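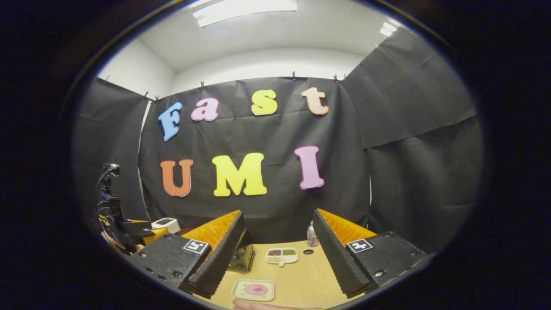
One parent told us at the December open evening that she'd been to four tutoring places already and every one of them had promised her a more confident child by spring. She wanted to know what we promised. Two lessons a week and a written note each term, we said, and she looked a bit let down.

About Sestura

Sestura is a small after-school reading centre. We teach kids from grade one to grade six, in groups of 5 at most, in rented rooms over the Petrenko building on the corner. We've been at it for 9 years and we still don't have a method with a trademark on it.

We're wary of most of what gets sold to parents in our line of work. Learning styles, brain training, coloured overlays, apps that hand out gems. We tried one of the apps, Flunero, for a full term. The kids got very good at collecting gems. Their reading aloud was about where we'd have expected it anyway, so we dropped it.

What we do is plain. Sounds and spelling first, then a lot of reading out loud to an adult who is listening. Our lending shelf holds 579 books, and a fair few have lost their covers.

We don't publish success rates. Ours would look fine, but kids also get older, and older kids read better.

Fees are by the term, 13 lessons, no joining fee. If your child's school is already doing the job, keep your money.

Page last changed 2023-05-17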